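Home Episodes Guides Forum Contact

How to Run an Episode-by-Episode TV Podcast Without Losing Your Co-Host

By Dario Mancuso
November
14 comments | 18 shares

Pick a show with an end. I mention it first as I didn't do it first. My original plan was to cover a soap opera, and after a weekend with the episode list I went and lay down. Teemu and I settled on Partanen, a cop show that ran for two seasons, got canceled on a cliffhanger involving a ferry, and has been out of print in most places ever since. It's a good size. You can see the far shore from the start, even if the detective couldn't.

Step one: watch the episode twice

Watch it the first time like a normal person, on the couch, with a snack. Don't take notes. If you laugh, laugh. The second time, sit at a table with a pen and write down the time of anything you want to bring up. You'll find that the scene you planned to spend ten minutes on lasts nine seconds, and that the actor you were sure was the bartender is the dead guy's brother.

Watch it separately from your co-host. If you watch together you'll make all your jokes in the living room and then try to make them again on mic, and they'll have the texture of reheated fries.

Step two: decide who does the plot

One of you recaps and the other interrupts. Swap every episode. When both of you recap, you get a kind of polite collision ("Oh, go ahead." "No, you go ahead.") that listeners will put up with once.

Write the recap out, then cut it in half. People who've seen the episode don't need it and people who haven't will forget the names by the first ad break. Ours are supposed to run six minutes. The one for the two-part hostage story ran 18, and we got an email from a listener, Emese Tóth, who had cleaned her entire oven during it and wanted us to know she wasn't complaining.

Step three: look up the guest stars

Old shows are full of people on their way up or on their way down, and you should know which is which before you say anything mean. Freeze the closing credits and copy the names down yourself. Fan sites are wonderful, but they copy from each other, mistakes included. For most of our first season we gave the part of the crooked harbor master to the wrong Aatos Keskinen. There are two. The right one wrote in, and was very nice about it. The wrong one has been getting compliments and has chosen to keep them.

If you can't find anything on somebody, say so and move along. "We couldn't find out" takes three seconds. Guessing takes a lot longer and you'll have to do a correction next week.

Step four: record

Use two microphones, one each, and record each to its own track. Sharing a mic means that when Teemu sneezes, I've sneezed too, forever.

Clap once at the start, so you have a spike to line the tracks up by. Leave ten seconds of silence after the clap and don't fill it. You'll use that silence later to patch over a truck.

Don't play clips from the show longer than you need to make your point. Check the rules where you live. I'm a man with a podcast and not a lawyer.
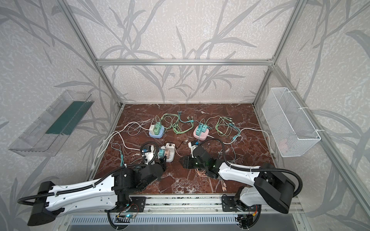 We record on Thursday evenings, and the session nearly always starts later than it should on account of something being at 4 percent. Charge everything the night before: laptop, phone, the tablet with the episode on it, the headphones that claim they don't need it. Do the untangling the night before too. If your charging cables live in a heap like those mint green and teal ones, looped over each other between the hubs, you won't find the right end while your co-host is sitting there doing a warm-up voice. Put a strip of tape on each cable and write on it what it's for. Then unplug anything that isn't in use, and listen through the headphones for hum.

Step five: edit, but not much

Take out coughs, the doorbell, and any sentence that begins "Wait, was that this episode?" Leave the pauses where somebody is thinking. I used to cut every "um" and the result sounded like two men being chased.

Listen to the finished file once all the way through, away from the computer. I do it on the walk to the store. If I start thinking about onions, I make a note of the time and trim that bit when I get home.

Step six: titles and show notes

Put the episode number and its real title in your title, in that order. A pun can go after that if you can't be stopped. In the notes, list the writer, the director and the main guests, and warn people if you give away the ending of a later episode. Ulla Savolainen, who runs our forum, keeps a thread of the times we didn't. It's got its own index now.

Next month: what to do when you hate the episode and your co-host wants it played at his funeral.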